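Ticket 1149
Queue: Demo and events support
Opened by: Soon-im Koo
Assigned to: Vilém Jireš
Status: Resolved, one item carried over
Summary: Viewer lag and frozen wrist view on the open day station at Mundine

Soon-im Koo, 09:10
Setting up in the ground floor room for the July open day. The simulated house loads and the arm answers the hand controller, but the wrist view on the big screen runs well behind. I move, count to two, then the picture moves. Doors are at 11:00. Wrist view grabs from the visitor machine are attached.

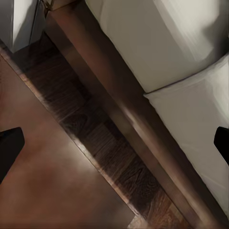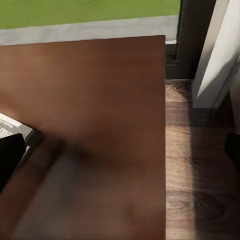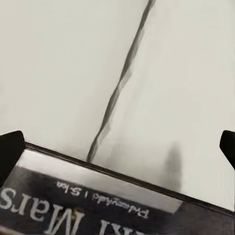 Wrist view, simulated house, both gripper fingers in view in all three.

The grabs save without any trouble. It is only the live view that drags. I have restarted the viewer twice and the whole machine once. Same each time.

Vilém Jireš, 09:22
Thanks. Is the small monitor on the desk late as well, or only the big screen? And please tell me what the delay figure in the corner of the operator panel says while you move the arm.

Soon-im Koo, 09:31
Small monitor is late too, but less. The panel says 300 ms when the arm is still and climbs to 2440 ms if I swing the wrist round quickly. It comes back down when I stop.

Vilém Jireš, 09:40
That sounds like frames queuing up. Please check two things. First, in the viewer settings, is "keep all frames" ticked? Second, is the machine on the cable or on the guest wireless?

Soon-im Koo, 09:52
"Keep all frames" was ticked. Ji-hoon Yeon thinks it was left on after the school visit, when we were recording. Unticked it. The cable is plugged in at the machine but the wall socket is dead, so we have been on guest wireless all along. Rafferty Ruiz-Ortega is finding a longer cable to reach the socket by the door.

Soon-im Koo, 10:14
On the long cable now. Panel says 44 ms still, and it hardly moves when I swing the wrist. Big screen looks fine.

Vilém Jireš, 10:17
Good. Leave the viewer running until doors and shout if it climbs again.

Soon-im Koo, 10:48
New problem – the wrist view has frozen. The arm still moves in the room view, so the controller is all right. Reset button in the viewer does nothing.

Vilém Jireš, 10:51
Close the viewer only, leave the simulator up. Open the viewer again from the Drarlow menu and not from the desktop shortcut. The shortcut still points to the old version.

Soon-im Koo, 10:56
Done, picture is back. I have deleted the shortcut.

Hae-won Shin, 15:35
Last group has gone. No more freezes. One visitor found the controller grip too stiff, but that is for a separate ticket.

Vilém Jireš, 15:50
Closing. Carried over: dead wall socket at Mundine, passed to the building desk.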